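Chapter 3
Setting Up a Solo Wargame

Many players begin alone — a partner is not always near. In this chapter we use Galen, a small game with 200 counters and a paper map.
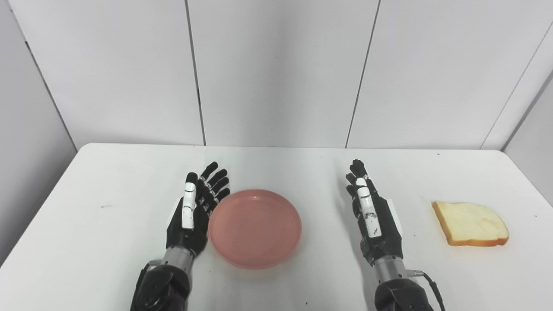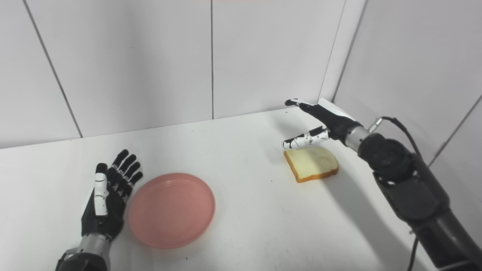
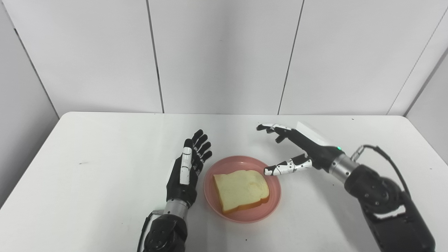 Who moves the enemy units when you play alone?

You move them, but a die decides their order. Roll it at the start of each turn and read the result in the table of Namboodiri. Section 3.1 explains this table.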